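Reference > Home and Household > Containers > Fruit basket

Fruit basket

A fruit basket is an open container used to keep or serve fresh fruit, usually on a table, sideboard or kitchen worktop. The name is also used for a gift of fruit packed in such a container. Fruit baskets are made from willow, cane, rush, straw, split wood, wire and plastic, and vary from shallow trays to deep baskets with a handle over the top. They differ from fruit bowls in having gaps in the sides or base, through which air can pass.

Materials

Willow is the most common material for hand-made fruit baskets in northern Europe. The rods are cut in winter, sorted by length and either dried with the bark on (brown willow), boiled and stripped (buff willow), or stripped in spring without boiling (white willow). Brown willow has to be soaked for several days before it will bend without cracking, while stripped willow needs only a few hours. Buff and white willow are preferred for table use, as the bark of brown willow can flake.

Cane, which comes from the rattan palm, is more even in thickness and is often used for small baskets with patterned edges. Wire baskets became common once cheap drawn wire could be bought in quantity. They are easy to wash but can mark soft fruit, and are often lined with a cloth or paper. Plastic baskets woven to look like cane are sold for use in cafés and hotels, where they are washed by machine.

Construction

A woven basket is normally begun at the base. In round baskets two sets of thick sticks are crossed at the centre and tied in with thinner rods. In oval baskets a few long sticks are laid side by side and crossed by a larger number of short ones. Side stakes are pushed in beside the base sticks and bent upwards, and the weaving is carried round them to the height wanted.

The border can be closed or open. A closed border is made by laying the stakes down over each other in turn to give a solid edge. An open or lattice border leaves the stakes crossing one another in a diamond pattern before they are fastened off. Lattice work uses less material and lets in more air, but it is weaker than close weaving and should not be used to lift a full basket.

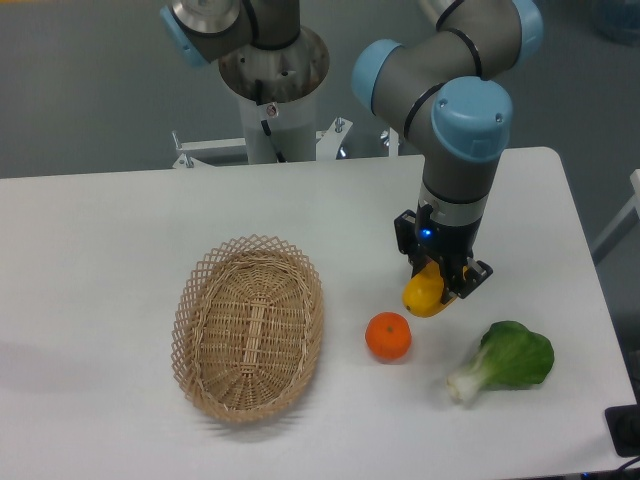
Oranges go off just as quickly in a lattice basket as in a china bowl if they are left touching one another, according to Hermans, and the weave matters less than how often the fruit is turned. Most household guides take a middle view. Air reaching the underside of the fruit helps to keep the skin dry and slows mould, but only where the basket is not overfilled.

Use and storage

Citrus fruit, apples, pears, bananas and stone fruit are the kinds most often kept in baskets. Berries and cut fruit are not suitable. Apples and bananas give off ethylene, a gas which speeds ripening, and are best kept away from fruit that is already ripe. Leafy vegetables wilt quickly at room temperature and keep better in a refrigerator.

Baskets should stand out of direct sun and away from ovens and radiators. Heat makes willow and cane brittle. A dirty basket can be brushed out and wiped with a damp cloth, then left to dry in moving air. Long soaking loosens the weave and may stain pale rods.

Gift baskets

Fruit is given in baskets to mark illness, bereavement, harvest and the New Year in many countries. Commercial gift baskets tend to be deeper than table baskets and have a fixed handle. The fruit is packed on straw or shredded paper, with heavy items at the bottom, and the whole is wrapped in clear film.

Local types

The Pramier basket is a shallow oval form with a lattice edge, sold at the September fair in Morkell. The standard size is 49 cm long and has 4 long base sticks. A smaller size, 225 mm across, is round and was made for plums. The Skender basket is deeper, has a closed border and was used for carrying apples from the orchard as well as for the table.

See also: Basket weaving; Fruit bowl; Hamper; Trug; Willow

Last edited Thursday, October 23, 2025

Filed under: Baskets | Tableware | Food storage | Articles needing more sources

We use cookies to remember your reading settings and to count visits. By carrying on, you accept our cookie policy. Accept | Manage choices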